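**Field Robotics Project, Handout 4: Street Runs and What They Prove**

Read this before your team plans its second outing. It assumes you have finished the bench exercises in Handout 3 and that your rover can be stopped by hand from the remote every time you try it. If it stops most times, go back to Handout 3.

## 1. The claim we are testing

Most project proposals this term contain a sentence like this one: "The rover will navigate a residential street autonomously using a single low camera." I have crossed it out on every copy. It has at least four claims packed inside it, and teams tend to show evidence for the easiest one and let the reader assume the rest.

Pull it apart:

- The rover can tell road from things that are not road.
- It can tell where it is along the street.
- It can choose a heading and hold it.
- It can do all this on a street it was not tuned on.

A clean run down a straight, quiet street supports the third claim a little and says almost nothing about the fourth. A rover with its steering locked straight might also do fairly well there. Keep that locked-steering rover in mind. It is your baseline, and some of you will lose to it.

## 2. What the camera gets

A camera mounted close to the ground gives you a lot of pavement and not much else. The road fills the lower half of the image, the texture nearest the lens smears, and everything that would help you work out your position is squeezed into a thin band near the horizon. The wide lens also bends straight things. Posts bow. Wall tops bow. If your code looks for straight lines and you skipped the calibration step, you are fitting straight lines to curves and then wondering why your heading estimate wanders.
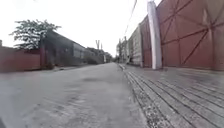 The usual first approach is to find the edges of the road, extend them until they meet, and steer for the meeting point. It is a sensible first approach and I would rather you tried it than something fancier. But ask what else in view produces long lines running toward the same point. Grooves in a sidewalk do. So do the seams between slabs, the base of a wall, and the roofline above it. A detector that reports a strong vanishing point may be getting most of its votes from the sidewalk. The number it gives you will look confident, and the heading may even be right, but you have learned nothing about whether the rover knows which side of the curb it is on.

Two teams last September had this exact problem. Both reported that the lane finder "worked." Both had tuned it on a street with strong parallel lines on either side, and both saw it fail when the lines on one side were replaced by plants.

So do this test before you write anything in your report: mask out the sidewalk by hand in 4 frames and run your detector again. Write down what changes. If the answer barely moves, good. If it falls apart, say so in the report, and you will not lose points for it. You will lose points if I run the same test and find out for myself.

## 3. Curbs

A low curb is the thing most likely to end your run, and the camera is bad at it. Seen from near the ground, the top of a pale curb and the surface of a pale road can have nearly the same brightness. What separates them is often the shadow on the vertical face, and a shadow depends on where the sun is. Under a flat white sky you may get very little of it.

Teams using the Trolero range sensor like to say this is solved. I am not convinced. Mounted where the kit instructions put it, the sensor on our rovers looked over the curb in our own trials, and it reported open space right up to the bump. Tilting it down helped with curbs and then produced a steady supply of false alarms from rough concrete. Choose a tilt, explain your choice, and report both kinds of error.

Please don't report only "curb detection accuracy." A street is mostly not curb. A detector that never reports a curb can score very well on that measure and still drive into the first one.

## 4. Surface

The course rovers use Ralden wheel units, which count turns. Turning a count into a distance assumes the wheel rolled without slipping, and that the surface was flat. Grit and worn concrete break the first assumption, and exposed stones break the second.

On the lab floor, the distance estimate is good enough that students stop checking it. Then they go outside and keep not checking it. Before each run, push the rover along a taped length of the real surface and compare. Do it in both directions. Record the result even when it is boring.

Small objects need a decision too. A dark spot on the road could be a stone, a leaf, a stain or a hole. At a distance your rover has a few pixels to go on. It can stop, go around, or ignore the spot, and each of these is wrong some of the time. I don't mind which policy you pick, but I want it written down before the run. Deciding afterward that the rover "correctly ignored" something it never detected is the most common form of dishonesty I see in this course, and I think most people who do it don't notice. 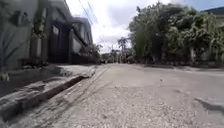

*Figure 2. Rough road surface, with the curb on the left and trees along the right.*

Try your road detector on Figure 2 before class. Mark the left boundary and the right boundary by hand first, then compare. I expect most detectors to do acceptably on the left, where there is a curb with a dark face. The right side is harder. Decide for yourself where the drivable area ends over there, and be ready to defend the line you drew. If two people on the same team draw different lines, then your "ground truth" is an opinion, and your report should give the size of the disagreement.

## 5. About the amount of data

Several proposals promise 2,000 labeled frames. One promises more. I would like less and better.

Frames taken a fraction of a second apart are nearly the same frame. If you record a single pass down one street, save 1,000 images, shuffle them, and split them into training and test sets, your test set is full of near copies of your training set. The score will be excellent. It will also be meaningless, and the Odera labeling tool will not warn you, because it shuffles by default.

Rules for this project:

1. Split by run, never by frame. A run goes entirely into training or entirely into testing.
2. At least one test run must come from a stretch of street that appears in no training run.
3. Label no more than 700 frames in total. Spend the time you save on checking the labels.
4. Keep every failed run, including the ones where "the battery was low" or "the setting was wrong." List them with the reason.

Rule 4 gets the most complaints. Teams feel that a run spoiled by a loose connector shouldn't count against the algorithm. Perhaps so. But a reader who wants to know how often the system gets to the end of the street doesn't care which part let it down.

## 6. Empty streets

A quiet street is the right place to start, and you may not run anywhere else without written permission. Just be careful about what you claim from it. If no person, bicycle or moving car came near the rover during any of your runs, then you have no evidence about how it behaves near them. Leave the word "safe" out of your report. "No contact occurred in our runs" is a sentence you can support.

The same goes for the Emex stop unit. It cuts power to the motors when the remote tells it to. It is a good part and I trust it more than anything you will write this term, but it depends on a person with a thumb on the button who is paying attention. Any run in which that person pressed the button is not an autonomous run, even if it was only once, and even if the rover "would have been fine."

## 7. What to hand in

A report of no more than six pages with:

- a plain statement of the claim you tested, in one sentence
- the result of the locked-steering baseline on the same stretch
- the masking test from Section 2, with all the frames shown
- both error types for curbs, with the sensor tilt
- your wheel distance check, before each run
- the list of every run attempted, with button presses

Video is optional. If you include it, include the whole run at normal speed. I won't grade a highlights clip.

Reports that conclude the method doesn't work are welcome and have earned top marks before. Please staple the run list to the back so that I can find it.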